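The Soup Route

My sister says I can't tell a story without starting at the wrong end, so fine, I'll start with the bus. It was September and I was on the 4 out of Wendholm with a bag on my lap, and in the bag was a quart of lentil soup for a man I had never met. I'd been paid 50 dollars to deliver it. That is a lot of money for soup (it wasn't even good soup, I'd tasted it) and I was trying very hard not to wonder about it.

The woman downstairs had asked me. She had a bad hip and a voice like a screen door, and in all the time I'd lived over her she had said maybe two things to me, both about my shoes. Then one morning she knocks and there she is with the money folded up small and an address on the back of a pharmacy receipt.

"He'll say he isn't hungry," she said. "Leave it anyway. And bring me back the box."

So that was the job. Take the soup up to Brindalik, come home with the empty. I figured he was a brother, or an ex, or somebody she owed.
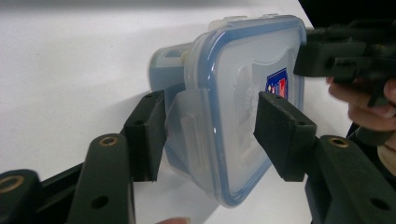
L. Lucero

Brindalik is where the bus turns around. There's a gas station, a church with a blue door, and a hill that goes on a good deal longer than it looks like it should! I was sweating through my shirt by the time I found the house, and I'd already decided I was never doing this again, 50 dollars or no 50 dollars.

He opened the door before I knocked. Tall, old, cardigan buttoned wrong.

"I'm not hungry," he said.

"I know," I said. "She told me."

Well, he thought that was the funniest thing. He laughed until he had to hold on to the doorframe, and then he asked me in, and I went, because my feet hurt. His kitchen was very clean and had almost nothing in it. He put the soup in a pot and got down two bowls, and we ate it standing up at the counter. He put so much pepper in his that I sneezed.

"Still no salt," he said. "More than 300 times I've told her."

"So why do you eat it?"

He looked at me like I'd asked why he wore pants. Then he rinsed out the box, dried it with a dish towel, and went off into the back of the house with it. I could hear him opening drawers. When he came back the lid was on and there was something inside that slid around when he handed it over.

"Don't shake it," he said.

I didn't shake it! I want that on the record. I held it flat on my knees the whole way down the hill road, and every time the bus hit a pothole I grabbed it with both hands. A kid across the aisle asked me if it was a turtle. I said I didn't think so, and he kept watching it just in case.

It was dark when I got home. She must have heard me on the stairs, bad hip and all, because her door was open and she had her hand out. I gave her the box and she popped the lid right there in the hallway with me standing in front of her.

Seed packets. Tomatoes, mostly, and one bean. He'd written on them in pencil, tiny letters, and she held them up to the hall light and read every single one, moving her lips.

"He ate it?" she said.

"Two bowls," I said. He'd had one, but I'd come a long way.

"Did he say anything about the salt?"

I told her no. She looked at me for a while, then down at my shoes, and then she went in and shut the door. The next week she knocked again, and it was split pea.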